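4.2 Sizing, returns and the second shirt

When I started pulling the order records from Junora, I figured the returns would mostly be people who changed their minds after a bad loss. We'd joked about it in the office, and Mylene Aquino even drew up a little chart of losing streaks for us to lay over the data. Well, the chart didn't help much! Out of 3000 jersey orders, 873 came back at least once, and when we read the notes customers had typed into the return form, the same complaint kept popping up: the shirt didn't fit the way the last one did.

I should say what "the last one" means. Most of the fans in our records had bought a club shirt before (often years before), and they picked their size by looking at the tag in the old one. The trouble is that the two suppliers, Grurnley and Skurstead, cut their shirts very differently. A Grurnley medium is roomy through the shoulders and long in the back. A Skurstead medium is snug, with a shorter sleeve, and it's meant to be worn with nothing underneath. So a fan who had happily worn a medium for seven seasons would order a medium, pull it on, and send it straight back. I did this myself in July, so I'm not laughing at anyone.

Renato Ocampo went through the return notes by hand and sorted them for us. He and I disagreed on a few (is "weird in the arms" a size problem or a style problem?), and Benjie Baluyot settled those without seeing what either of us had picked.

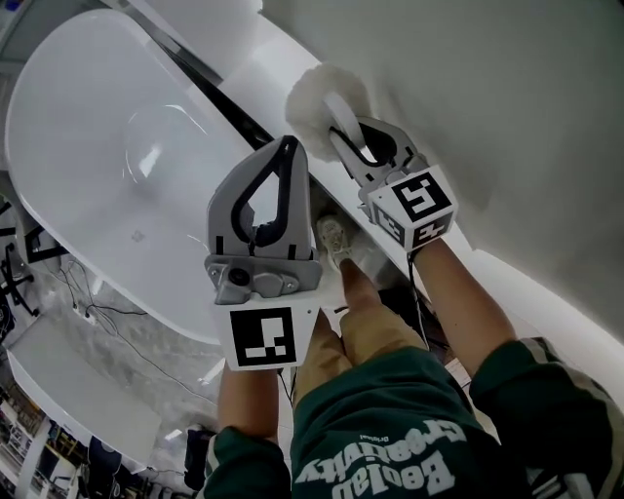

The replica shirts gave us more grief than the authentic ones, which I didn't expect going in. Fans paying for the authentic cut seem to read the size chart first, maybe because it costs so much more, while the replica buyers just click and go. Kids' sizes were a whole separate headache, with parents sizing up on purpose so the shirt would last another season, and then sending it back anyway when it hung to the knees. I left those orders in the totals but I wouldn't lean on them too hard.

Yavuz Altıntaş asked me if the name on the back made any difference. We looked, and custom shirts can't be returned at Junora unless they're faulty, so there was very little to look at. What we do have is a handful of emails from people asking if they could swap one anyway, and I've kept those for Section 5.

Figure 4. Two hand-held grippers in use, the one on the right pinching a fluffy white wool polishing pad against a white surface.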